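Section 4. Checking the work area before a first run

The Wareo arm is sold as ready to use on any kitchen bench. Treat that with some doubt. The auto-levelling routine on our Odov base passed a worktop that anyone could see was sloping, so do the checks by hand before you trust the green light.

1. Switch the arm off at the wall and wait 60 seconds.

2. Clear the worktop of everything except one test jar with its lid screwed on. Put it at the far end.

3. Press down on each corner of the worktop. If it moves, tighten the screws. The software will not notice a loose top — it blames the gripper and asks you to recalibrate.

4. Leave the bowls in the open compartment below. They don't need to be removed for this test. 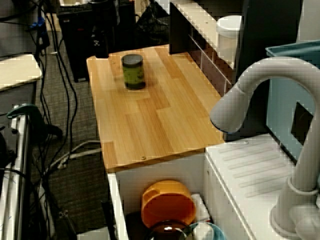

Fig. 9. Worktop with a single lidded jar, bowls stored underneath, tap to the right.

5. Look at how far the tap reaches over. The default map supplied by Prarkard treats a sink as a flat box and leaves the spout out altogether. Add it yourself as a no-go zone.

6. Follow every cable across the floor by eye, and move any that the arm or your feet could catch. Check any clamps as well.

7. Switch on and run program 674 at the lowest speed. Keep one hand on the stop button throughout.

CAUTION: The collision sensor is described as instant. Do not test this with your fingers.

Note: The Tatlı add-on claims to find the jar without a taught position. It may, in good light. Teach the position anyway and store it in slot 4.

Repeat steps 3 to 6 whenever the worktop or sink unit has been shifted, whatever the reminder screen says. The next revision of the map is promised for July.

Page last changed April 1, 2025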